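Forty days, one pair of poles

Apr 21, 2026

Caught up with her by phone, two days after she got off the Tefera Traverse. Bad line. She was eating the whole time and said so. She asked to keep her name out of it — her boss thinks she was visiting family — so no name.

The Tefera is 170 miles if you stay on the marked line. She didn't. She went in from the Catden side in December the first time, got snowed off at the second pass, went home, sulked. "I was in a bad mood for weeks," she says. "I had a spreadsheet for that trip. I deleted the spreadsheet."

This spring she went back slower and heavier. Pack weight at the trailhead, with food, over 40 pounds. I asked if that was on purpose.

"Kind of. I'd done the light thing. I had the frameless pack, the tarp, the cold oatmeal. I was cold and I was hungry and my shoulders hurt anyway. So I took a real tent. I took a stove. I took a book, a paperback, and I read it twice."

The tent is a Busis two-person, bought used. She likes it, mostly. The zipper on the left door sticks and she stopped using that door by the third night. The poles are fine. The stakes that came with it were not fine, she bent three in the gravel below the first pass and swapped to rocks after that.

Food was the bigger talk. She ate Sustent meals for the first week, the dried ones in the brown bags, and then couldn't look at them. "The lentil one is good. The lentil one I would eat right now. The other ones all taste like the lentil one with something wrong." After the resupply at Catden it was tortillas, hard cheese, peanut butter, instant potatoes. Potatoes every night. She has no regrets on the potatoes.

The climb out of Catden is the part people ask about. It's 3,000 feet in one go, no water until the top, and the lower half faces south. She started in the dark. Headlamp, two liters, no breakfast.

"I ate at the first switchback with a view. Then I sort of just counted steps. I'd do 78 and stop. I don't know why 78, it was my house number growing up. 78 and stop, 78 and stop. A couple of guys passed me twice, which means they took a wrong turn somewhere, and I didn't say anything about it."

Top by late morning. Wind up there was bad so no lunch, straight down to the trees. Her knees complained on the way and she taped the left one that night with the last of her tape. Bring more tape, she says. Bring more then you think.

Did she ever want to quit? Long pause, chewing. "The river. Yeah, the river." The bridge was out and the detour sign was on the far bank, where it did no good at all. She walked upstream for an hour looking for somewhere wide and slow, unclipped her hip belt, and went across with her shoes on. Thigh deep. Then she sat on a log and had a cry and a handful of peanuts and felt okay.

I asked what she'd leave at home next time. She had the list ready. The camp shoes, the second pot, the little lantern.

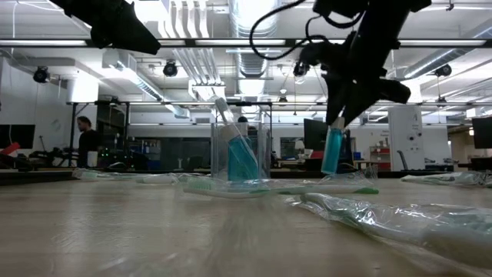 "And half the clothes. I wore one shirt. I carried three shirts over all those passes so I could wear one shirt." The rain pants stay on the list, the solar panel goes. She'd keep the book.

Sleep was good after the first week, she says, terrible before it. Foam pad, no inflatable, she's had too many go flat on her. She slept in her hat. One night something walked around the tent for a long time and she never looked out to see what.

What about the feet? One blister, right heel, day two. Same trail shoes the whole way, a half size up, thin socks. She changed socks at lunch and hung the other pair on her pack. She thinks the lunch sock change is the best habit she's got and she got it from a stranger at a shelter.

She wants to do the northern loop next, the one that starts on teh far side of the lake and needs a permit. No date yet. She has to be good at work for a while first.

"I'm not training for it," she says. "I'm going to walk to the store and back with a heavy bag. That's the plan."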